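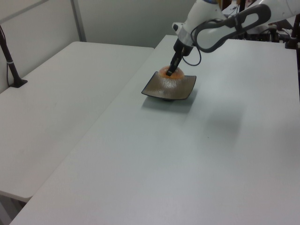 让机械手学会端水果
餐饮与生鲜行业的轻量抓取方案:Zuvmont套件评述

在食品分拣与餐饮服务领域,自动化的推进速度长期落后于电子装配和仓储物流。原因并不复杂:螺丝和纸箱的尺寸有标准可循,果蔬却没有。同一批次的桃子,大小、硬度和表皮状况各不相同,抓取力稍大即留下压痕,稍小则中途滑落。过去数年间,面向这一领域的产品大多走向两个极端,或为大型分选线配套的专用设备,造价高昂;或为高校实验平台,缺少现场维护的基本条件。

Skaltham公司于今年3月开始供货的Zuvmont抓取套件,定位介于两者之间。套件适配常见的轻型协作机械臂,由二指夹爪、腕部力传感模块、控制盒与一套名为Chraibi的示教软件组成,主要面向中央厨房、酒店早餐部和中小型果品加工企业。本刊编辑部就该套件的安装、示教、抓取表现及售后服务进行了为期30天的评估,现将主要情况介绍如下。

安装与调试

套件的机械部分结构紧凑。夹爪与腕部模块以法兰连接,线缆由腕部侧面引出,留出一段弧形余量后沿臂身向上固定。这一走线方式便于检修,更换线缆无需拆卸臂体外壳;但在狭窄工位内,外露的线缆弧段需要计入避障范围,操作人员在规划路径时应予注意。

从开箱到完成首次校准,编辑部两名技术人员用时一个上午。校准流程由软件逐步引导,包括工具坐标系设定、夹爪零点标定和力传感归零三个环节。说明书中文版文字准确,但力传感归零一节对环境温度的要求仅以脚注形式出现,容易被忽略。建议厂商在后续版本中将该项内容移至正文。

工作台面的选择同样影响使用效果。编辑部建议采用浅色哑光台面。此类台面反光较弱,果品与器皿的轮廓容易识别,对外接视觉系统较为有利。拼接台面亦可使用,但接缝两侧的高度应保持一致,否则示教点位在跨台作业时会出现偏差。

示教方式

Chraibi软件支持拖动示教与分步编辑两种方式。前者由操作人员手持臂体引导夹爪至目标位置,系统记录轨迹;后者在图形界面中逐项填写位置、速度与夹持力。实际使用中,两种方式往往结合进行:先以拖动方式确定大致路径,再以分步编辑修正下降速度和闭合力度。

对于没有编程经验的厨房人员,该软件的学习负担尚在可接受范围之内。参加评估的酒店后厨人员经过一个下午的培训,能够独立完成“自盘中取果、移至相邻台面、放下”这一基本流程的编写。较为复杂的条件判断,例如夹持失败后的重试与报警,仍需技术人员协助。

Skaltham公司产品应用部负责人Clodagh Quinlan在接受本刊采访时表示,软件的设计目标是使一线员工能够自行调整日常任务。“菜单每周都在变化,如果每次更换水果品种都要联系工程师,这套设备就失去了意义。”她同时承认,目前版本的品种预设数量有限,后续将通过软件更新逐步补充。

抓取表现

评估的核心项目是对盘中单个果品的夹取。盘具选用厨房常用的方盘,盘沿略有翘起,果品置于盘子中部,夹爪自上方垂直下降。这一布置看似简单,却包含若干实际困难:盘沿限制了夹爪的张开角度与进入路径;金属质感的盘面会产生不规则反光;果品呈球形,接触点稍有偏移便可能滚动。

在全部348次夹取中,未能一次完成的共34次,其中多数发生在果品偏离盘中心、靠近盘沿的情形。夹爪在此类位置往往先触及盘沿,系统随即触发力保护并停止下降。保护机制本身反应及时,未造成盘具损坏,但重试动作较为迟缓,对作业节拍有一定影响。

表皮保护方面,套件的表现较为稳定。在较低夹持力设定下,成熟度适中的桃类果品经夹取后,静置一夜未见明显压痕。过熟果品的情况则不够理想,部分样品在夹爪接触部位出现软化。厂商提供名为Pliltlow的软质指套作为选配件,装上后情况有所改善,然而指套需定期拆洗,拆装步骤略显繁琐。编辑部认为,对于以鲜果为主要对象的用户,该选配件宜列入标准配置。

卫生与安全

夹爪外壳可用食品级清洁剂擦拭,但不可冲洗。腕部模块与臂体的连接处存在缝隙,长期使用后可能积聚果汁和细屑,应纳入每日清洁范围。凡直接接触即食果品的场合,用户应根据所在地食品安全规定自行评估,并保留清洁记录。

安全方面,套件沿用机械臂本体的碰撞检测,并在夹爪端增设独立的力上限。编辑部在不同速度下进行了接触测试,停止动作均能在预期范围内完成。需要指出的是,协作机械臂并不等同于无需防护,速度设定、工位布局和人员培训仍是用户的责任。

服务与费用

套件以年度服务合同形式销售,合同包含远程诊断、软件更新和每年两次现场检修。基础培训计入首年费用,追加培训另行收取。评估期间,编辑部共提交三次技术咨询,均于次一工作日内得到答复,答复内容具体,并附有参数建议。

独立自动化顾问Lahcen Benkirane对该服务模式持谨慎肯定态度。他认为,中小企业普遍缺少专职设备人员,将维护纳入合同有助于降低使用门槛;但合同中关于易损件更换的条款表述较为笼统,用户签约前应要求厂商列明清单与价格。他所接触的近59家食品加工企业中,因备件费用超出预算而搁置设备的情况并不少见。

适用范围

综合评估结果,Zuvmont套件适合单件重量较轻、批次变化频繁、节拍要求不高的作业,如果盘摆放、样品抽检和小批量分装。对于高速连续分选,其夹取速度难以满足需要,专用设备仍是较为稳妥的选择。已配备协作机械臂的企业,可优先考虑单独采购夹爪与软件,并在订购前向厂商提交盘具尺寸和果品规格,以确认夹爪开合行程是否相符。

厂商目前接受试用申请,试用期内设备运输与安装由厂商负责,试用结束后的拆机费用由双方另行约定。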